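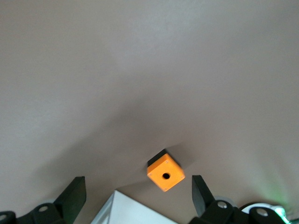 One reader of last term's notes wrote in to say that salt never seemed important enough to fight over, and couldn't we spend the week on gold? I love this complaint, and it gets a whole session!

Home | Syllabus | Week 5 | Readings | Help

Week 5: Salt and the Old Road to Ollport

Start with the kitchen. Before cold storage, a family that wanted meat in February had to salt it in the fall, and a village far from the sea had to buy every grain. So whoever held the salt pans at Droltell held a good deal more than salt (keep this in mind when we get to the tax riots).

Look at the toll roll in your packet. It lists 154 carts in one season, and 43 of them turned off at Lodhi before the toll gate. Why there? Check the map and follow the river. The ford is shallow, the track is dry, and the gatekeeper can't see it. I get excited every time I trace that line!

Terms to know: brine, pan, toll roll, salt right.

For Saturday, read chapter 2 and write up to 1000 words on this: who paid when the price of salt went up? Try to use at least one line from the Gridach letters. They're grumpy and wonderful, and the spelling gets easier after a page or so.

Related notes
Week 4: Rivers and Fords
Week 6: The Tax Riots
Reading Old Handwriting

Contact the course office | Back to top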